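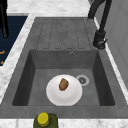 I do the January walkthrough at Hendricks with a clipboard and a cup of coffee, and I've been doing it long enough that the list has grown comments all over it. The building is 68 years old and it lets you know! Mandla Nel asked me to type the whole thing up so whoever covers for me can follow it. Most of it is the boring stuff that keeps people from getting hurt: stairs, exits, smoke alarms, space heaters. Kitchens get a look too, and with a gray basin like the one here I check the overflow hole up in the back wall with a flashlight (gunk loves to hide behind that little metal rim) and then move along. Date of this round: Tuesday, January 22, 2019.

1. Front steps and railing
OK, mostly. I grab the railing and lean on it like I mean it. Bottom post wiggles a little, same as last winter. Elmarie Lekota in the ground floor unit says she hears it click when people come in late. Needs two new anchor bolts. Salt bucket full.

2. Hallway lights
One out on the second floor landing, swapped it while I was there. Please don't use the bright blue-white bulbs from the closet, everybody hated those.

3. Smoke and CO alarms
Press and hold until it screams, then apologize to the dog in 2B. All 12 sounded. The one outside the boiler room is getting close to its replace-by date, so I've put it on the Plovden order.

4. Fire extinguishers
Needle in the green, pin in, tag signed. The third floor one was sitting on the floor behind a stroller. Back on its hook now. Stroller moved, very nicely, by its owner.

5. Exit doors
Back door sticks when it's cold. You have to hip-check it and that's a FAIL in my book, even though I can get it open. Fares Saab is coming to plane the bottom edge and look at the closer.
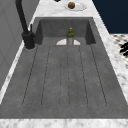 6. Under-sink cabinets
Feel around the trap and the shutoff valves with a dry paper towel. If it comes back damp, write it down and tell me the same day. Also look for drain cleaner stored next to bleach, which I find way too often. Separate them and leave a note.

7. Water heater
Set at 120? Fine. Relief valve pipe has to point down and end near the floor. Passed. Somebody had stacked paint cans right up against it, and I carried those out to the shed myself.

8. Space heaters
Straight into the wall, never a power strip. I found one on an extension cord under a rug (under a rug!) and unplugged it on the spot. Ayanda Mnguni will do the follow-up visit.

Still open: railing bolts, back door, boiler room alarm.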